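About us

Bridden is a small repair and setup shop for hand-held grippers, the two-fingered kind that people carry around and work with at arm's length. We started out fixing our own, then a neighbor's, then a whole shelf of them that came in over one long March, and somewhere along the way it became what we do. If you have found this page, you probably own a pair that pinches crooked or won't open all the way, so welcome – you're among friends!

Most of what reaches our bench is not badly broken. A pivot screw has backed out a little, or a pad has worn smooth on one side, or somebody has tightened everything as hard as they could (we have all done it) and now the fingers drag. We clean the pivots first, set the two fingers so the pads meet flat along their whole length, and only then look at the cable. People like to begin with the cable. We'd ask you to leave it for last.

After that comes the part we enjoy most, which is trying the grippers on small, fiddly things in an ordinary room. A pair can look perfect on the bench and still be hopeless with a ring or a bit of braided string, and we would much sooner find that out before it goes in the mail.
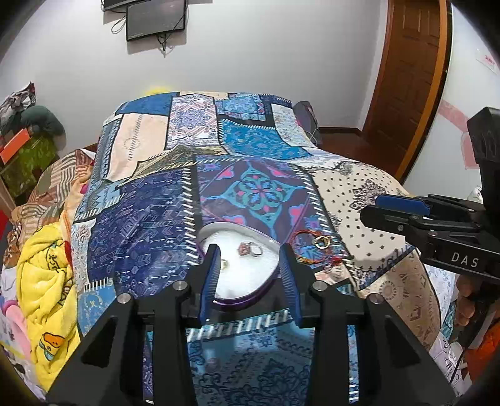
We keep a card for every gripper that passes through, and the cards live on a Trello board that has grown to 1453 entries, including a few for machines we never did manage to save. Each card has the pad wear, the screw settings, and whatever the owner told us about how it was behaving. It's a homely system, but when the same gripper comes back a year later we can see at once what we did to it last time.

Our service plan is called Vomora, and it works by cycles, meaning one full open and close. At 1000 cycles we ask you to wipe the pads with a damp cloth and check the screws by hand. At 3000 we'd like to see the gripper ourselves, and we'll change the pads as a pair even if only one of them looks tired. A new pad facing an old one never sits quite right, and small things tend to roll out toward the worn side. Owners sometimes write to say they've gone well past that number with no trouble, and good for them, but we're keeping the number where it is.

Handling matters too. Hold the gripper by its body, give the cable a nice loose curve so it isn't tugging when you reach, and open the fingers wider than you think you need before you come down over something small. When you work with one in each hand, set them both up on the same afternoon, or you'll be forever making up for the difference.

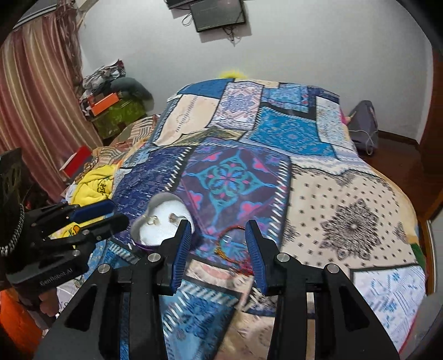
Väisänen wrote to us that the left one had always felt slower than the right, and that after the pads were changed and the pivots eased off a quarter turn it was hard to tell the two apart with eyes closed. We were so pleased with that letter that it's pinned up over the bench.

We're 17 people these days, most of us part time, and somebody is at the bench from eight in the morning until four. Send us a note before you mail anything, wrap the fingers separately, and please put the loose screws in a bag with your name on it.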